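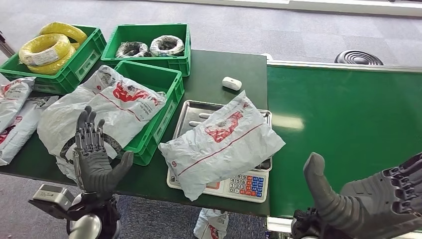

Frans Van der Linden wrote in reply to the previous report that the account of downtime was clear enough, but that he could not tell from it how much of the lost time belonged to the hands and how much to the table, the scale and the belt. He asked that the two be kept apart from now on. The present report follows that request.

Hemis Packing Cell
Progress report to Zellirine
Submitted by Doltament, 23 Aug 2024

1. Scope

The grant covers the setup, upkeep and repair of one two-armed cell that weighs filled mailers and passes them to a conveyor. It does not cover the packing software, which is reported separately, or the purchase of further arms. Work in the period fell under four headings: the layout of the table, the scale, the hands and wrists, and the service routine. The cell logged 154 hours of powered operation. Time spent with the arms parked for service is not included in that figure.

2. Layout of the table

The working area has been kept as it was left at the end of the last period, with the crates at the far side, the scale toward the conveyor and mailers along the far left edge of the table. Two changes were made to the way it is set out before a run.

The first concerns the position of the scale. In the earlier arrangement the scale was placed by eye, and operators tended to push it back a little each time they cleaned under it. The arm program works from a taught position, so a small shift was enough for a mailer to be set down on the rim of the tray with its weight partly off the pan. Position stops have now been fitted for the feet. The scale can still be lifted out for cleaning and returns to the same place without measurement.

The second concerns the crates. Mailers and cable stock are both handled at the table, and the crates are of the same kind regardless of contents. Operators had been swapping them as they emptied. The setup sheet now states which position holds which stock at the start of a run, and the shift lead signs for it. A crate may be exchanged during a run only with the arms in hold.

Mailers hanging over the side of a crate or lying near the edge of the table remain a source of small stoppages. A glossy bag slides easily against another glossy bag. The operator instruction is to pick up dropped mailers at the next hold and to put them back through the weighing step from the beginning, even if a weight has already been recorded. A raised lip along the front edge of the table was considered and put aside for the time being. It would sit in the path of the left wrist when the arm returns low, and moving that path means teaching the left-hand program again from the start. The team would like to settle the wrist work first.

3. Scale

The steel tray is easy to keep clean and has given no mechanical trouble. The difficulty in this period was with zero drift after long idle spells. The controller now asks for a zero check at the start of every run and after any hold longer than 30 minutes. If the check fails twice in a row the cell stops and calls for an operator. It does not try to correct the reading by itself.

Reflections from the tray troubled the wrist cameras at certain times of day. The window side of the room is bright, and the camera exposure had been set during evening work. Exposure was set again in daylight with the blinds in their normal position, and a second stored setting was added for evenings. Choosing the correct one is still a manual step. It has been forgotten on more than one occasion, and a prompt will be added to the start screen.

Keypad entries are made by the operator only. Neither hand is permitted to press the scale keys in the production program, although the motion exists in the test set.

4. Hands and wrists

Most of the repair effort went here, and the team had planned for that.

The right hand lost grip on flat mailers early in the period. The fault was first put down to the tendon tension in the thumb, which was adjusted with little effect. On removal of the hand the cause was found at a fingertip pivot, where the screw had backed out far enough to let the last segment tilt under load. The screw was replaced and secured with thread lock. The same pivots on the left hand were then opened and inspected, and one showed early signs of the same condition. All pivots on both hands are now marked with a paint line across the screw head and the link, so that any turning can be seen at a glance during the daily check.

Replacement fingertips were obtained from Rajput. The first batch was slightly too large at the seat and had to be returned. The second batch fitted without rework. Delivery of the two batches together took longer than the team had allowed for, and the right hand ran with its old fingertips in the meantime at reduced speed. This accounts for the greater part of the slow running shown in the monthly sheets.

Cable routing at the left wrist was corrected. The connector had been strained whenever the palm turned fully outward, and the resulting fault cleared itself as soon as the arm came back to rest, which made it hard to trace. A longer loop and a second clamp have removed the strain. No repeat of the fault has been logged.

The arm covering has worn faster than expected at the folds. It bunches when the elbow closes, and the ridges rub against one another and against whatever the arm passes over. The covering must also be pulled clear of the wrist joint after each service. If it is left too far forward it can be drawn into the gap when the hand turns.

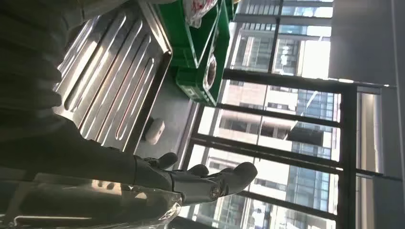

Koen Kuipers asked at the review whether the covering should be changed at a fixed interval, in the same way as the fingertips, instead of being left to the judgment of the person doing the weekly check. He considered that a part which can reach a joint ought not to depend on opinion.

The team accepts the point. A fixed interval will be set once there is enough wear data to choose one. Until then the weekly check includes a written entry on the state of the folds, and any split in a seam means the covering is changed before the next run, whatever its age. Any plastic sleeving on the arm is checked at the same time. Its end must lie flat and must not reach the fingers.

5. Service routine

The routine now has a daily and a weekly part.

Daily, before the first run:
Wipe fingertips and check for cuts
Look over pivot paint marks on both hands
Check that coverings and sleeves are clear of the wrists
Confirm scale against its stops and zero it
Clear the floor under the table and at the end of the conveyor
Select camera exposure setting

Weekly, with power off and locked:
Check the wrist clamps and connectors by hand
Inspect covering folds and seams and write up their state
Clean under the scale
Check the belt edge rail for loose fixings
Back up taught positions

The weekly check was first written as a single long sheet and was often left unfinished at the end of a shift. It has been divided so that the left and right arms may be done on separate days. Completion has improved, though the written entries for the left arm are still thin. Shift leads have been reminded that "OK" is not an entry.

6. Lost time, by cause

Following the request quoted at the opening of this report, stoppages have been assigned to one of two groups. Hands and wrists account for 70 percent of the time lost. The table, the scale and the conveyor together account for the remainder, mostly in short stops for bags that had slipped or been set down badly. Stops for camera exposure were placed with the second group. An argument can be made for the first, as the cameras are mounted at the wrist, and the team would welcome guidance from Zellirine on which is preferred before the next set of sheets is prepared.

The conveyor itself needed no repair. Its edge rail was tightened once.

7. Spending

Parts spending is within the agreed line. The spare right hand has not been purchased, and five sets of fingertips were ordered from the same line – enough, at the present rate of wear, to carry the cell through to the next report. The team asks that the sum held for the spare hand be kept available. If the pivot fault should return in spite of the thread lock, an exchange hand would be the quickest way to keep the cell running while the cause is found.

8. Work planned to November

Add the exposure prompt to the start screen. Fix the interval for the arm covering. Teach the left return path again at a greater height, then fit the lip along the front of the table. Repeat the zero drift test with the new idle limit. Train two further operators in the weekly check, one on each shift.

The open item on spare wrist connectors is carried over. A quotation has been requested and has not yet been received.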